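# The Gratolberg Curbside Patience Kit

For the driver who has been asked to wait and has taken it personally.

The Gratolberg clips to any sun visor and deploys the moment your car has been still for nine seconds, the point at which our testers began saying "come ON" to a windshield. A soft chime sounds. A small card drops down. The card says "It's a crosswalk, Dennis." (Other first names available at checkout. Dennis ships fastest.)

Each kit includes:

- One visor clip, gray
- 100 reminder cards, unscented
- A foam steering wheel cover, for gripping
- A laminated certificate of hardship, signed by our founder, Clementina Salgado
- 22 feet of yellow ribbon to tie around the tree nearest the incident

The Deluxe adds a recording of Iker Barroso from our shipping desk agreeing with you for 5 minutes. He agrees about cyclists, about left turns, and about whoever designed the lot at Frerichs Garden Center. He has asked us to mention that he doesn't mean any of it.

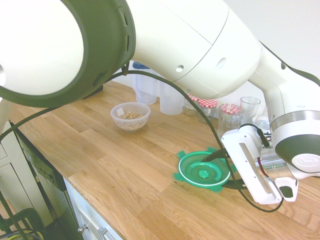

Fitting takes less time than the average red light, so you may want to do it at one. Slide the clip over the visor until it clicks, load the cards face down, and enter your name and your least favorite intersection. The Gratolberg does not work in vehicles whose owners have described them as "basically a work truck."

**What customers say**

"I let a man merge in May. I still think about him." *Albertina Mendes, Ulmont*

"Ran out of cards before I got to the end of my street. Four stars." *Ha-rang Cho*

"Bought it for my husband. He has returned it twice, and both times he was stuck in the line." *Inês Barreto*

**Returns**

Accepted within 22 days at our Ulmont counter. Parking is across the road. There is a crosswalk.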